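Livuvau Shared Workrooms
Guidance for Room Users: Setting Up and Keeping a Desk for Two

This page explains how to prepare a shared desk at the start of the day, how to use it alongside the covered work table, and how to leave it in the evening. It applies to all rooms on the Ginting corridor and replaces the sheet issued in September.

## Before You Begin

Each desk is assigned to two people. Please confirm your desk with Kirstin Leckie at the front office before moving any furniture. You will need:

- a damp cloth and a dry cloth
- one power strip with a switch
- two cable ties of the reusable kind
- a small tray or box for pens, markers and loose parts
- a waste bin within reach of both chairs

Allow 25 minutes for the first setup. On later days the same work takes about seven.

## Step 1: Clear and Wipe the Top

Remove everything from the desk, including items left by the previous pair. Unclaimed belongings go to the office shelf, where they are held until Friday. Wipe the top with the damp cloth, working from the back edge toward the front, and follow with the dry cloth. Wooden tops must not be left wet. Metal legs may be wiped at the same time, and any leg that rocks should be reported.

## Step 2: Place the Laptops

Both laptops belong at the same end of the desk, with the chairs drawn up beside them. This leaves the remaining length of the top free for papers, parcels and bags. Keep at least a hand's width between a laptop and the edge.

Run the power cables behind the machines and down the nearest leg. Thin data cables should be connected last and coiled when they are not in use. A cable must never cross the walkway, even for a short time.

## Step 3: Divide the Rest of the Top

Agree on the use of the free area before work starts. Most pairs reserve the middle for writing tools and supplies and the far end for personal items. Bags are better hung or placed under the desk, but a soft bag may stay on top if it does not cover an outlet or lean on equipment.

## Step 4: Food and Drink

Fruit and wrapped snacks are permitted at the desk. Open drinks are not. Peels, wrappers and paper scraps should go into the bin as they are produced — the rooms are cleaned only once a day, and crumbs left overnight have caused problems in the past. 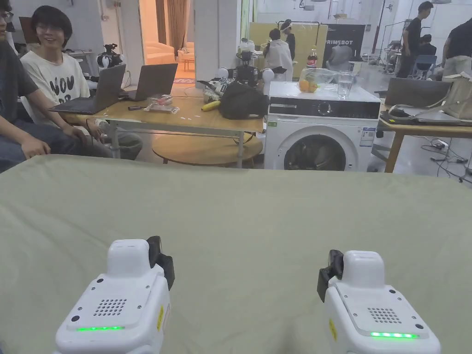 Personal food should be taken home or moved to the kitchen by 7 p.m. Anything still on a desk after that time will be discarded by the evening staff.

## Step 5: The Covered Table

Table cloths are supplied by the office and are changed on request. Smooth the cloth by hand from the center outward before starting work, and let it hang evenly on all sides. Small creases are acceptable. Do not pin or tape the cloth, and do not use the covered table as overflow space for the desk.

## Step 6: Closing the Desk

At the end of the day:

1. Shut down and close both laptops.
2. Coil loose cables and secure them with the ties.
3. Cap all markers and return them to the tray.
4. Clear scraps from the top and wipe it once.
5. Switch off the power strip and push in the chairs.

Requests for extra power strips or a different desk should be sent to Herman Lubis. Changes to desk assignments need 13 days' notice and the agreement of both users.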